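Ticket: Case library uploads stop before finishing
Site: Halliday teaching lab
Opened by: Annelies Strebel
Priority: normal

Uploads to the Narow case library quit partway through. The progress bar climbs, sits still, then the page goes back to the login screen. No error message. Small files go through. Anything over 500 MB fails every time. Tried 2 browsers and a different laptop on the same network, same result. Stills upload fine and show up in the suturing folder with their captions, so the account permissions look OK.

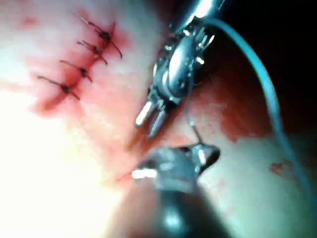
Closed incision with four interrupted stitches, dark thread.

Update, 8:20 a.m.
Checked the server log. Each failed upload ends with a session timeout at 20 minutes. The login timer is not being reset while a file transfers. Large files on the lab network take longer than that, so they get dropped. The server does not keep the partial file.

Steps taken:
Raised the session limit on the test server to 8 hours.
Cleared the temp folder and restarted the upload service.
Sent one large file from the lab network. Finished, file opens.
Sent the same file to the live server with the old limit. Failed as before.

The change is ready for the live server but needs a restart, and that logs everyone out. Asked the site for a time. Also checked on the test server that thumbnails are still being built after the restart. They are. 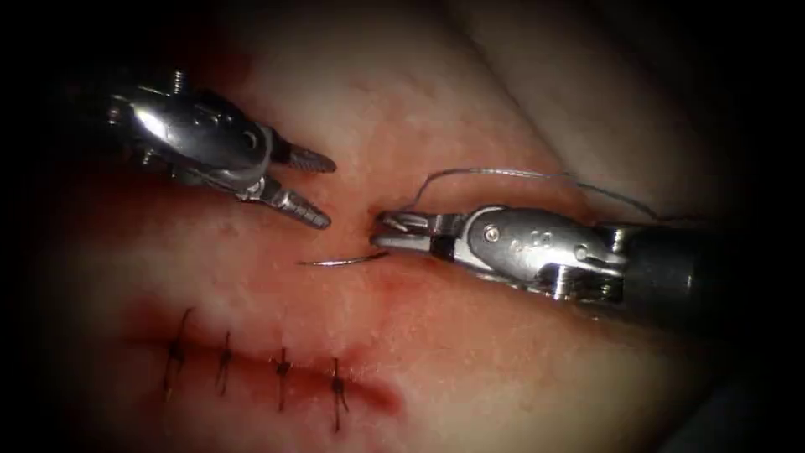

Sipho Masilela: Please do the restart after 8 p.m. We have people entering case notes until then, and the notes form doesn't save drafts. Can you also check whether the timeout hits the notes form? I lost a long entry in January and had to type it again.

Reply, 2:20 p.m.
Restart set for after 8 tonight. The notes form uses the same timer, so the new limit will cover it. Draft saving is a separate request and I have opened a ticket for it. Leaving this one open until a large upload goes through on the live server.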